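Wrist camera for transparent objects: Vulora or Zodia?
Forum > Grippers and end effectors > Vision

skutow_bench
Posted 27 June 2018

Hello all. We have to choose one wrist camera for a two-finger gripper and I would like to hear opinions before I order. The task is lab glass on a brown table: beakers, flasks, small clear pieces. The candidates are the Vulora (color only, wide lens) and the Zodia (color and depth, narrower lens). Both fit on our bracket, and the controller is a Kwak in both cases.

I made 60 grasp attempts with each camera. With the Zodia 3 attempts on clear glass gave a usable depth value on the wall of the object. The others gave a hole, or the distance of the table behind. The Vulora has no depth, so we estimate the position from the table plane.

Regards from a slow bench.

palletjoe
Reply 1

You are throwing away depth because it fails on one material? I would keep the Zodia and put some matte spray on the glass. Any depth camera does this with glass, it's not a Zodia problem.

skutow_bench
Reply 2

Thank you, but spray is not allowed for us, the glass must stay clean. I attach two wrist views, fingers open in both.

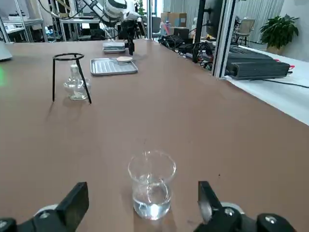 First one: beaker with water between the fingers.
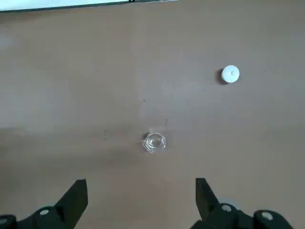

My difficulty is the edge of the object. In color, a clear wall on a brown table is only some thin highlights, and when the lamp is moved the highlights move also. My detector then shifts the center by 2 mm or more. For a wide beaker I can accept this. For a small piece I can not, one finger touches first and pushes it away.

mara_k
Reply 3

I disagree with palletjoe about the spray, and partly with you about the lens. The wide lens is good because you keep both fingertips in view until contact, so you can correct at the end. But you pay for it in pixels. What is the field of view of the Vulora? If it is over 100 degrees I would crop and not use the full image.

skutow_bench
Reply 4

It is 102 degrees in the data sheet. I did not crop until now. I will try it with the small pieces first.

palletjoe
Reply 5

Ok, no spray. Then polarizer on the lens and a diffuse lamp, before you spend money on anything. And please do not judge the Zodia by its depth alone. The color image has less noise than the Vulora at short distance, I compared them in March on a different arm.

mara_k
Reply 6

Careful with the polarizer. It cuts the glare of the table, yes, but it can also cut the highlights on the glass, and those are all he has to find the edge. Try it on one camera only and keep the other as it is.

skutow_bench
Reply 7

Good point from both. I have one polarizer here, so it goes on the Zodia tomorrow. One more question: does the Kwak controller accept a correction during closing of the fingers? In my version the move must be finished before it reads a new target.

palletjoe
Reply 8

Not while closing. You can close in two steps and send the correction between them. Slower, but it works on mine.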